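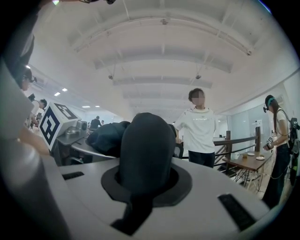

Moving flat in Hitville, day 12. Boiler man from Soler came, tutted, left. Wants 600 for a part. SIX HUNDRED. Meanwhile no heating, so I'm in every jumper I own and anything black and crumpled in a heap, like that one, counts as a blanket now

landlord says "by end of November". which one mate

rang Soler agian, 21 mins on hold, same pan pipes

neighbour's lent me a fan heater. smells of burnt dust. love it. going to bed in my coat, night all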